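What Does It Mean When Someone Is Arrested?

You're in the back of the car and the radio says a man in Travolen was arrested last night. Somebody in the front seat says, "Well, he must have done it." Must he? Let's slow down and check.

An arrest means the police have taken a person into custody. The person can't just walk away. To do this, officers need a good reason to think a crime took place and that this person did it. Grown-ups call that "probable cause." Look hard at the first word, though. Probable means likely. It doesn't mean certain, and likely things turn out wrong more often than people on the radio seem to think.

Then there is the word "allegedly." News writers love it. "The woman allegedly took 63 bicycle bells from a store in Furkine." Allegedly means somebody says it happened and it hasn't been proved. Try reading the sentence again with "somebody says" in place of the fancy word. Sounds a bit weaker, doesn't it?

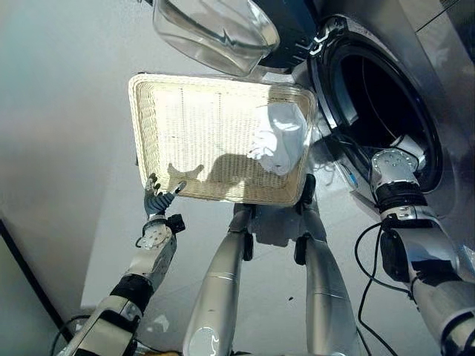

So who does the proving? In the United States, that job belongs to a lawyer called the prosecutor. The person who was arrested is called the defendant if the case goes to court, and the defendant doesn't have to prove a thing. You may have heard this called "innocent until proven guilty." People say it a lot. Whether they believe it when they're cross with somebody is another matter.

Between the arrest and the court there is a step called being charged. A charge is a written statement that says which law the person is supposed to have broken. Some people are arrested and never charged. Some are charged and the charge is dropped later. You won't always hear about that part. The arrest in December gets a big headline, and the dropped charge in spring gets four lines next to the weather, if it gets any.

What about bail? Bail is money, or sometimes just a promise, that lets a person wait at home until the court date. A judge usually decides how much. Suppose the bail is $1533. For one family that's a nuisance, and for another it's more than they have in the bank. Paying bail doesn't mean you're innocent, and staying in jail doesn't mean you're guilty. Plenty of people argue about whether the system is fair, and you're allowed to wonder about it too.

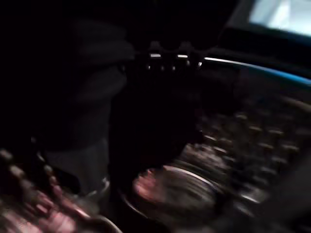
Police reports deserve a careful look as well. A report is what an officer wrote down. Officers are people, and people mishear, forget and get tired. Witnesses do too. Ask everyone in your class what color shirt the substitute teacher wore last week and see how well they agree.

None of this means the police are always wrong, or that nobody ever steals bicycle bells. Lots of people who are arrested did do it. The point is that you can't tell from the arrest alone - and neither can the person in the front seat.

Next time you hear a crime story, try asking these:

Who says it happened?
Has the person been charged, or only arrested?
Has the person's own side been told?
Has a court decided yet?

If the answer to the last one is no, then the story isn't finished, however sure the headline sounds.

Words to know

Custody: being held by the police.
Charge: the written claim that someone broke a certain law.
Defendant: the person charged.
Verdict: the decision at the end of a trial.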